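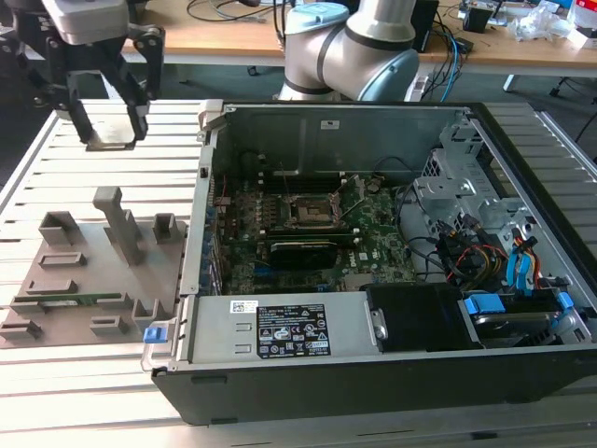 Chapter 5
The Processor and Its Socket

Sooner or later everyone who works on computers ends up with the side panel off, staring at a square of empty metal and wondering how hard to press. The correct answer is that you don't press at all. It will take us most of this chapter to say so properly.

By now you can name the large parts of a desktop tower: the motherboard, the power supply, the drive cage, and the cables that are always 2 inches longer than you want or 2 inches shorter. The processor is smaller than any of them and costs more than most, so it gets a chapter to itself.

We start with the socket. In the type used here, the contacts live on the board and the processor just sits on them. Contacts bend easily. Inmaculada Bravo ran a repair bench for 30 years and kept a jar of ruined boards by the register, labeled "Confident Customers."
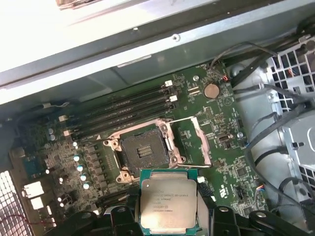 Figure 5.1 An open LGA socket with its load plate raised. The four memory slots are also empty.

Before you lower anything, look at the processor itself. Hold it by the edges. The metal lid is a heat spreader, and it does its job better without your thumbprint. Then find the mark that shows which corner is which – a square part can be set down four ways, and three of them are expensive.

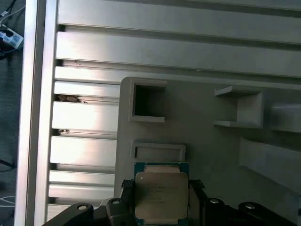 Figure 5.2 A processor held by its edges. The small white dot near one corner of the heat spreader gives the orientation.

Words to know: socket, load plate, retention frame, heat spreader, standoff.

Before you read on
Open the practice tower at your bench and find the socket lever. Leave it alone until Section 5.2.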